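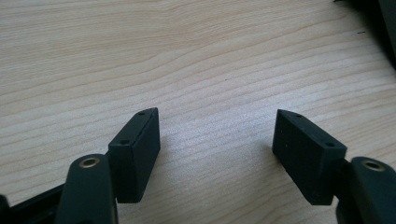
Bożena Pietrzak
3 Aug 2024

WENDON - The packing hall at Jillholm, which sends out handmade wooden games to people who still play them, has spent the summer teaching its job to a machine. The machine has not yet packed anything. The packers, meanwhile, have packed everything, and then packed it again with a gripper in each hand.

The grippers have two black fingers apiece and are worked by squeezing. Since May, one shift a day has been given over to using them at the benches, picking up dice cups, pegs and folded boards and putting them in boxes at a speed the packers describe as "Sunday." The recordings go to Ikonen, the automation firm that Jillholm hired last winter, which uses them to train a pair of robot arms due in the hall before the holiday rush.

Jillholm wants 4000 recorded packings before the arms are switched on. As of Thursday it had 898.

"The first week I got 11 in a day," said Dinesh Chowdary, who has worked at the long bench for nine years and can fill a carton without looking at it. "Now I'm decent. I have become very good at being worse at my job."

The company has promised in writing that no one in the hall will lose a position before the end of next year. What happens after that is covered by a paragraph containing the word "evolving" twice. Krishnamoorthy Mudaliar, who represents the packers in talks with management, said he had asked for a definition and been sent a diagram.

"It had arrows," he said. "All of them pointed to the right, so I suppose that's good."

Some of what has changed is easier to measure. Packers on the recording shift get an extra $2 an hour, which Mudaliar's side wanted to be $4. They sit down, a thing not previously allowed on the hall floor. They also have to do each task the same way every time, and this has caused more argument than the money. It came out in June that the hall had five different ways of wrapping a cribbage board, each of them known to its users as the normal one. A meeting was held. The winning method belongs to the night shift, and the day shift has been using it with visible restraint.

Plant manager Ka-ming Chung said the arms would take over the two lines that handle small parts, where most of the wrist complaints come from. The hall sends out 2000 boxes on a busy day, and Chung would like the arms to be doing 800 of those by next summer. The rest, including anything with glass in it, will stay with people.

"I'm not going to tell anybody this is a gift," Chung said. "But nobody here has ever come to my office and asked to bag more pegs."

The pegs are in fact the sticking point. They are short and thin and come in bags of nine, and a packer's fingertips can tell eight from nine in a way that a pair of squared-off pads can't. Subbarao Lobo, the Ikonen engineer who spends three days a week in the hall, has asked for longer recordings of the peg line and has tried the job himself. His best bag had seven pegs in it. It has been pinned to the notice board by the time clock, next to the fire drill schedule, and Lobo says he is fine with that.

He has also picked up some habits from the packers. They told him to sand the edge of one bench where boards kept catching, and to move the tape to the left side for everyone except the two left-handers. Both changes went into the plans for the robot stations. The bench edge had been reported to management four times since 2019, according to Mudaliar, who keeps the emails.

Not everyone is taking a turn. Eleven packers on the day shift have signed up for recording and six have declined, which the agreement allows them to do without giving a reason. Several gave one anyway. Chowdary, who did sign up, said his wife asked why he would train his own replacement, and he told her that he had trained the last three supervisors and this one at least listened.

The arms will be run first on the hall's dullest product, a travel checkers set called the Porkine, which comes in one size and has not been redesigned in living memory. If the trial goes well, Jillholm will decide in the new year whether to order a second pair.

The recording shift runs from 1 p.m. to 5 p.m. on weekdays. Packers have asked for it to be moved to the morning, when the hall is cooler. Management is looking into it.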